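Watched the Tulari awards on the couch, more than two hours of it. The red carpet ran long and I ate dinner through most of it. Rebecca Pace wore gray, which the chat did not like. I thought she looked fine.
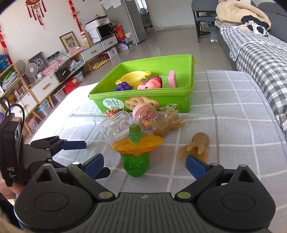
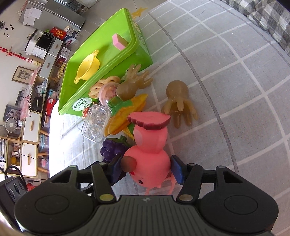
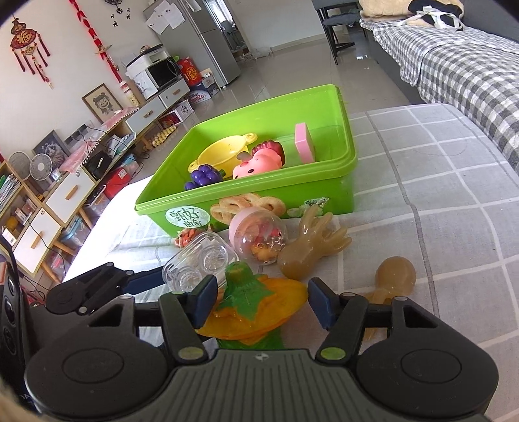
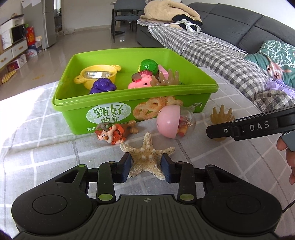 The best part of the night was Mirko Sanna and Larasati Lau walking out together to give the editing prize. They haven't shared a stage since Nilby ended, and I had the whole run of that show on tape once, all 12 episodes. He read the card and she held the envelope. My phone would not stop buzzing. Leonidas wrote that her dress was the same pink as the toy chick by the grapes, and he was close — hers was a little paler. They left without a word about a new season.

Renzo Bianchini lost again, this time for Bronero. He clapped for the winner and went back to his water. I had him down in the pool at work, so I owe Gough a coffee.

Bed at 12. Need to return the library DVD in the morning and call about the car.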